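Narkden Play Table and Fruit Set
Owner's Guide, Section 5: Setting Up for Sorting Play

By Shamim Khattak, with notes from Leandro Alarcón
May

We use cookies to remember your language and region. Manage your choices at any time in Settings.

By the time you reach this section your table should be standing level, with the wooden edging pressed home along the front and sides. If it still rocks when you lean on a corner, please go back to Section 4 and have another go at the feet before you put anything on top. It's a dull job, I know, but a rocking table and a set of round fruit will have you on your hands and knees under the couch before morning tea.

Sorting play is the simplest of the activities in this guide, and it's the one we suggest starting with, whether you have a toddler who has just found out that things can go in and come out of other things, or an older child who will want to make up rules and then argue about them. Set aside a quiet half hour for the first go. You won't need all of it, but it's nice not to be hurried.

What you'll need

The table, wiped down
The white tray
A few pieces of fruit from the set (leave the rest in the storage bag for now)
A soft cloth

Preparing the surface

1. Wipe the grey top with a cloth that has been dampened and well wrung out. Follow with a dry one. A film of water will make the smooth fruit skate about.

2. Run your hand along the wooden edge and feel for any splinters or raised grain. A light rub with fine sandpaper will see to them. Always rub along the length of the wood.

3. Choose where the child will sit or stand. The long front side is usually best, with the light coming from behind or from one side so that the colours show up nicely.

Note: Please don't use bench spray on the top. Joaquín Navarrete, who looks after our spare parts, has replaced a good many tops that went cloudy, and he would love to replace fewer of them.

Laying out the tray and fruit

4. Place the tray towards the back of the table and off to one side, with its long side facing the child. Leave a hand's width behind it so it can be shuffled back if little elbows need more room.

5. Put one piece of fruit in the tray yourself, so that there is already something in there to get the idea across.

6. Set the other pieces out on the table, well apart from each other. Keep them a comfortable reach from the front.
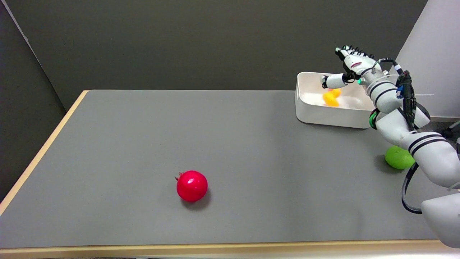 Colour is what we'd have you think about when you choose your first pieces, well ahead of size or what the fruit is called. Small children will happily call an apple an orange and a plum a ball, and there's no harm in it at all, but they do notice a strong colour very early on. The red pomegranate looks lovely on its own against the grey, with plenty of bare table around it, and the lime green and the yellow-orange are different enough from it that you can ask for any of the three by colour and be understood. Save pieces that are close in colour for a later day, when the easy ones have become boring.

Playing the first round

7. Ask for one piece by its colour and point to the tray. "Can the red one go in?" is plenty. If your child picks up a different piece, let it go in the tray and ask again.

8. When everything has gone in, tip it all gently back onto the table together, or (better, if you have the patience) let the child take the pieces out one at a time and decide where each should go.

9. Swap jobs. Let the child ask and you do the putting. Get one wrong on purpose now and then, and expect to be told off for it!

Note: Vicente Pereyra wrote to us from his family day care to say that his group likes the tray to be a shop, a boat or a bed, depending on the day. The boat has been especially popular. We have no objection whatsoever, and the sorting seems to get done just the same.

Cautions

Keep an adult at the table whenever children under 2 are playing.

Check each piece for cracks before play. Put cracked pieces in the bin, and don't try to glue them.

Pretend fruit should be kept well away from the real fruit bowl. A hard bite can chip a piece, to say nothing of a tooth.

The tray is for play only and isn't meant for serving food. Don't put it in the oven or the dishwasher.

Packing away

10. Wipe each piece with the soft cloth, paying attention to stems and crowns, where crumbs like to gather.

11. Return the fruit to the bag and lay the bag in the tray. Store both somewhere dry and out of the sun, as strong light will fade the reds first.

If a piece has gone missing, have a look at the spare parts list on page 31, where single fruits can be ordered under the Ulloa name. Trays and wooden edging are listed separately on the same page.

Last updated: May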